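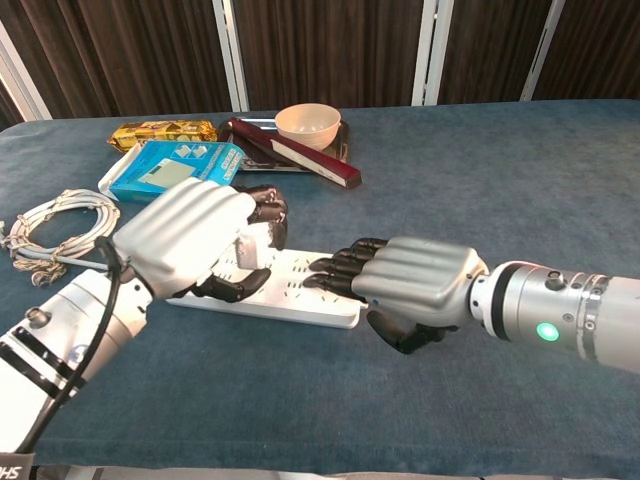 *Plug task, both arms over the strip. Left hand on the plug, right hand near the far end.*

**Pre-run software checklist, two-arm bench, Stullenell**
3 Oct 2023, filled in by me, read over by Barbara Kalinowski

OK = fine, FIX = don't run until it's sorted, WATCH = run it but keep a hand near the stop.

**Control**

- [x] **Joint limits loaded from the current file:** OK. I diffed it against the September copy and only the wrist limits changed, which is what we wanted.
- [x] **Controller loop holding its rate with both arms live:** OK. I let it go for 32 minutes and the log is clean. Love to see it!
- [x] **Stop from the Zokon console halts both arms:** OK, tried it from rest and mid-reach.
- [ ] **Grip force cap on the left hand:** WATCH. The cap is there, but the plug skill overrides it while pushing (my doing, from back when I was tuning). Barbara wants the override to expire by itself, and she's right. Ticket's open.
- [x] **Arm-to-arm distance check:** OK. The hands get really close over the strip, so please don't switch this one off to get rid of the warnings. Turn down the log level if they bug you.

**Perception**

- [x] **Camera-to-arm calibration newer than the last hardware change:** OK.
- [ ] **Outlet slot detection:** WATCH. White plug, white strip, little dark slots, and once the fingers fold over the plug there isn't much left to look at. The detector was happy on 6 of 7 poses and on the last one it picked the neighboring outlet with great confidence. I'd like the planner to hold the last good pose when the hand covers the slots.
- [x] **Strip found lying diagonally:** OK. This used to flip end for end, and the Bednarek patch fixed it.
- [ ] **Coiled cable marked as an obstacle:** FIX. The segmentation gets the loops and the ties but drops the straight bit running toward the strip. Thin things on blue carpet get filtered out as noise. I lowered the minimum width and will rerun it.
- [x] **Stuff at the back of the table in the collision map:** OK. Snack package, blue box, the tray with the bowl on it, the long dark-red case. Make sure the case comes out as its own object, because it sticks out past the tray toward the front and we had it merged and trimmed off for a while.

**Planning**

- [x] **Left arm plan leaves room for the forearm cable:** OK. Padding is set to 4 cm and I'm leaving it there. Somebody had it at zero in the Grireddale config, so check which config you've loaded!
- [x] **Right hand approaches with fingers straight:** OK.
- [ ] **Replan if the strip moves during the push:** FIX. It does replan, only it takes so long that the left hand keeps pressing on the old target. Needs a pause first, then the replan.

**Tooling**

- [x] **Log folder has space, clocks agree:** OK.
- [x] **Replay opens without errors:** OK, after I updated the viewer. The old one chokes on the new hand messages.
- [ ] **Config name shown on the operator screen:** FIX. Still says "default" whatever you load. See the Grireddale grumble further up.

**Result:** no push runs until the three FIX lines are cleared. Free-space moves are fine with the distance check on. Barbara signs the recheck, and I'll paste the new log paths under this line when I have them.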